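Plank flooring

Plank flooring is a floor covering made of long, narrow boards laid side by side. The boards may be solid wood, layered wood, or a printed surface made to look like wood. It is common in bedrooms, hallways, and small offices.

Most modern planks click together along the edges and are not nailed down. They rest on a thin underlay that softens footsteps and evens out small bumps. Installers usually start along the longest wall and leave a narrow gap at the edges so the floor can swell in damp weather. The gap is hidden by baseboard or trim.
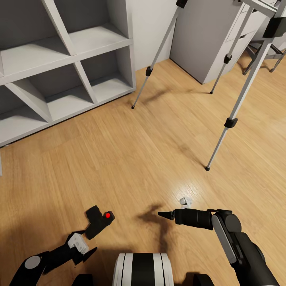
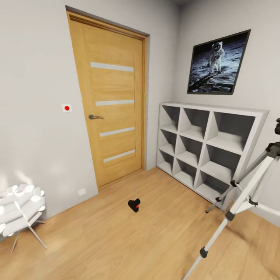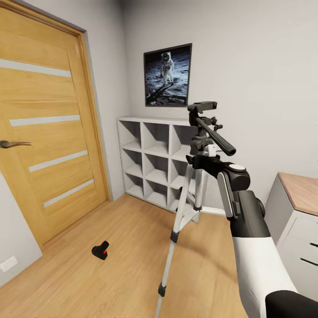

Wood-toned plank floors indoors

In the town of Haltstead, the Hosarico mill began cutting floorboards for local houses and later moved to layered planks. Its Vetero line was sold in 4 widths, with a pack covering 2 square meters. The mill's largest single order was 2892 packs, and it employed 250 people at its peak.

Care is simple. Grit is swept up before it can scratch the surface, and spills are wiped away soon after they happen. Solid boards can be sanded and refinished, while printed planks must be replaced when worn.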